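Workshop Tips: Trying Out Hand-Held Grippers on Laundry and Bedding

Collected by Lorraine Mapplebeck

We have been comparing two hand-held grippers on ordinary household jobs, one sold as the Corkgate and one put together from Selleck parts. These are the tips that came out of it. Most of them apply to any two-finger gripper you squeeze by hand, and a good many apply to the same fingers once they are bolted to an arm.

Before you start

Check every screw on the linkage. The small ones near the fingertips work out first. We lost one inside a pillowcase and found it in the lint filter. A dab of removable threadlocker on each is enough, and leave it overnight.

Close the jaws on a strip of printer paper and pull. If the paper slides out from one side, the fingers are out of line. Loosen both finger screws, close the jaws hard, and tighten again while they are closed.

Wipe the pads with a damp cloth. Fabric softener leaves a film and the grip gets worse through the day. Do not use oil anywhere near the fingers.

Charge the controllers and the headset the night before. Keep the charger in the same room.

Picking up cloth

Pinch a fold. A single flat layer slips from hard fingers nearly every time, and a gathered fold holds. Come down with the jaws open, press lightly into the cloth, then close.

Thick seams are the easiest place to hold a shirt. Collars and cuffs come next. Stay off buttons, which chip the pads.

For fitted sheets, hold the elastic corner from the inside. Ita Daly worked this one out after most of a morning, and it cut our dropped corners by half.

Towels want wide jaws. The Corkgate opens to 40 millimeters and will take a bath towel folded once. Folded twice, it won't.

Two grippers at once

Hold one corner still and move the other. If both hands move together, the cloth bunches in the middle and you have to start over.

Pull the garment just tight enough to take the sag out. The Selleck build has stiffer springs, so people using it tend to pull too hard. Swap hands every so often or your results will favor whichever gripper is in the strong hand.

A bed is a better work surface than a table for large pieces. Cloth stays where you put it on a cotton sheet and slides around on varnish. The drawback is that soft mattresses hide how hard you are pressing, so do a few runs on a board as well. 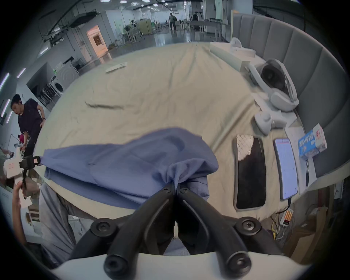
Keep the same garment for the whole comparison. We used one shirt for 200 folds on each gripper before changing to anything else. New cotton is slicker than washed cotton, so put it through the machine a few times first.

Writing down results

Note the gripper, the garment, who was holding it, and whether the fold was finished. Count a regrip separately from a drop. Trevor Haslam lumped the two together in June and we had to redo his sheet.

Over 1000 pickups the Corkgate dropped less with thin cloth. The Selleck build did better with denim and anything quilted. For a mixed basket I would take the Corkgate, mainly for its lighter squeeze. Your hand gets tired before the battery does.

Moving the fingers to an arm

Fingers that feel fine in the hand can be too strong on a motor. Start at the lowest force setting and work up until a dish towel stays put when tugged. Mehwish Virk marks the setting on masking tape and sticks it to the wrist of the arm, one piece for each kind of fabric.

Slow the last inch of travel. Most of our missed pickups on the arm came from the fingertips pushing the cloth away.

Storage

Hang grippers by the handle with the jaws slightly open. Pads left clamped take a set. Spare pads go in a lidded jar, away from the window, with the short hex key.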